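El regreso de las cuentas

Las pulseras de cuentas nunca desaparecieron del todo, pero durante años quedaron relegadas a los puestos de playa y a los campamentos de verano. Ahora ocupan sitio en tiendas de barrio, ferias de diseño y mercadillos de domingo, a precios que van de los 9 euros de un modelo sencillo a los 145 de una pieza con piedra tallada a mano.

Jivent, un taller con dos locales, empezó vendiendo collares largos. Las pulseras eran un complemento junto a la caja. En junio pasaron a ser la mitad de lo que sale por la puerta, y el taller dejó de hacer pendientes para dedicarles la mesa grande. De cada modelo se montan unas 500 unidades y después se cambia la combinación.

El vidrio manda

La cuenta de vidrio es barata, pesa poco y admite casi cualquier color. Bidia, que importa material para talleres pequeños, vende sobre todo tonos mezclados en bolsas sin clasificar. Quien compra así ahorra dinero y pierde tardes enteras separando tamaños. Las piedras facetadas salen más caras y exigen un hilo resistente, porque el borde del agujero acaba cortando el elástico.

El cordón trenzado es otro mundo. No necesita herramientas, se aprende en una tarde y se ajusta a cualquier muñeca. La línea Te Moana solo trabaja con cordón encerado, en colores lisos, y la Grenen lo combina con cierres metálicos.

Llevar varias a la vez

Lo habitual es mezclar. Una pulsera de un solo tono claro, otra de varios colores y un cordón fino forman un conjunto fácil de llevar a diario. Conviene que el grosor no sea idéntico en todas.
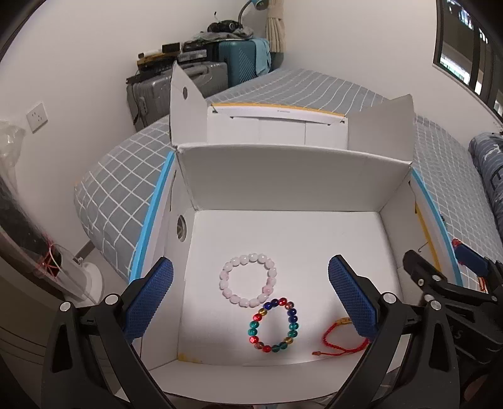
Cómo guardarlas

Las de elástico se guardan planas, sin colgar, para que no cedan. El vidrio se limpia con un paño húmedo y se seca enseguida. Los cordones pueden lavarse a mano con jabón neutro, aunque los rojos destiñen las primeras veces. Para viajar sirve una bolsita de tela por pieza.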